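3.2 Parts of the assembly set

The set has few parts, and all of them have plain shapes. The base is a purple block with a cross-shaped recess in the top. The green part is a U with arms of different height, so it is easy to tell which way it is turned. Over 64 layouts of the loose parts were prepared by Xuelian Tian.

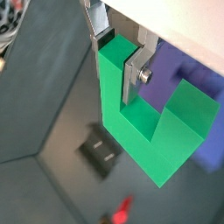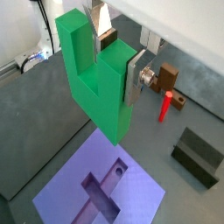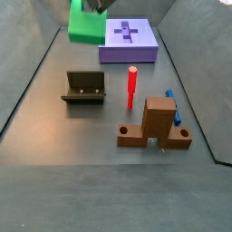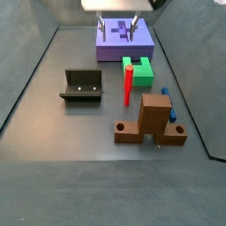 Figure 2. The green U-shaped block and other parts of the Skidmont set.

3.3 Layout rules

Each layout keeps the base flat.

2 comments

Pradico: Is the peg sold separately?
Olivares: Clear section, thank you.

Contact | Back to top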